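Gripper notebook, October, evening

Handheld unit 4. Moushumi reported that the left finger was closing late and that the pads no longer met square. Took it to the bench before the clothes runs.

Found the play at the lower joint on the left side. The pivot screw had backed out most of a turn. Pulled it, cleaned the threads, put on a small drop of the Jakubowski threadlocker and ran it back in until the link just swung free. Did the other pivots the same way while I was there. None of them as bad. The small center screw on the body was fine, left it alone.

Pads: wiped both blue faces with a damp cloth. Fuzz builds up in the texture and they start to slip on knits. Jocelyn wants new pads every nine sessions — I think that is early, but we have spares in the Ornesell drawer, so I won't argue.

Closed and opened it by hand up to seven times after the threadlocker had set. No catch.
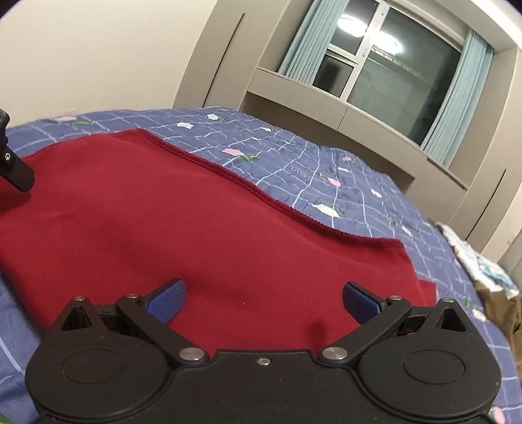
Knits still want a slow close. If you snap the trigger the fingers pinch the top layer and skate off. Come down flat over a fold, then squeeze.

To do: check the same joint on unit 5, ask Simone for the short driver back, write the pad change date on the lid. Rosângela has the log until morning.

2 comments · 0 shares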